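What I Keep in Bowls

I started using bowls for small things when we moved into the apartment on Delarach Street, mostly for lack of drawers. The place has one drawer in the kitchen and it is full of silverware. Everything else that would normally go in a drawer had to go somewhere, and I had a stack of shallow bowls left over from a set whose plates had all chipped.

That was 5 years ago. I have more drawers now and I still use the bowls.

The set was by Forsberg, bought at an outlet store that has since closed. They aren't fancy. They are too shallow for soup and a bit too wide for cereal, and I think that's why the bowls outlasted the plates. We didn't eat out of them much. For holding small things they are good. You can see everything at once, you can get your fingers under a button or a pin by sliding it up the side, and they wipe clean in a second. Boxes have corners, and lint and crumbs collect in the corners.

The one I use the most sits on the table where I do my mending. I don't sew well. I put buttons back on, close up seams, and hem pants for people in the house who won't stop growing. Most of that work makes a lot of little bits of thread, and before the bowl those bits went on the floor, on my socks, and into the vacuum, where they wound around the roller. I once spent an hour on that roller with a seam ripper. I would like not to do it again.

So all thread goes in the bowl. If I cut it, it goes in the bowl. If I pull it out of a seam, it goes in the bowl. Long pieces too, even when I think I'll use them again in two minutes.
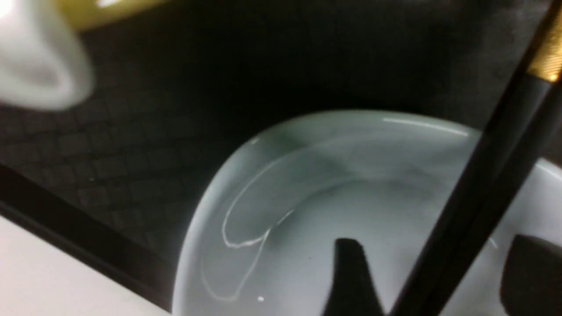
White thread is the hardest to keep track of. On a dark table it's fine, but I work on top of an old cream tablecloth, and a white strand disappears on it completely. In the bowl I can find it if the light comes from the side. I moved the lamp for that reason. It used to be directly over my head, and the glaze threw so much shine back at me that I couldn't find anything in there. Now it stands to the left and a little behind me, and I can pick out a single strand if I bend down to it.

I tried a few other things before settling on this. There was a magnetic dish, which is great for pins and does nothing for thread. There was a small felt tray from Trusard that a relative gave me for my birthday. It looked nice on the table, but thread sticks to felt, and I ended up going over it with a lint roller every evening. It holds my keys now. I also tried taping a paper bag to the edge of the table, the way my mother did. It worked for her because she sat in the same place all afternoon. I get up a lot, and I knocked it off with my hip more than once.

The other thing I changed was the thread itself. I used to buy the cheap multipacks with 80 little spools in every color, and most of them I never touched. What I need is white, black, navy, gray, and a tan that matches work pants. I gave the multipack away and bought large spools instead. The white is a 2000 yard cone, which was probably excessive. It won't fit on the holder and has to stand on the table by itself, and if I pull too hard it falls over and rolls. I put it in a coffee mug and that solved it.

For the record, these are the bowls in use at the moment:

Mending table: thread ends and anything I've picked out of a seam. Emptied when I finish for the night.

Front hall: coins, spare buttons out of pockets, the small key for the mailbox.

Bathroom shelf: hair ties and bobby pins.

Laundry room: whatever comes out of the washer that isn't clothes. Last December it was nearly all pine needles.

There are 3 more in the cupboard, and one of those has a crack I've been ignoring. I looked for replacements when I noticed it. Dillero makes one that's close in size but has a flat rim, and I don't like a flat rim for this because things get caught on it. I'd want the plain rounded edge. If I find a couple at a yard sale I'll buy them, whatever color they are.

A reader asked after my last mending post whether I save the thread ends for stuffing. I did for one winter. I filled a quart jar and used it in a pincushion, and it came out lumpy and the pins didn't go in straight. The short pieces are fine, but the long ones tangle into knots and the needle stops dead when it hits one. If you want to try it, cut everything down to an inch or less first. I decided I didn't want to stand at the table cutting up scraps of thread, so now they go in the trash.

Next up are two pairs of jeans with the same knee gone, and a coat lining that has come loose at the armhole. I'll do the lining first. It's hand work and I can do it sitting down.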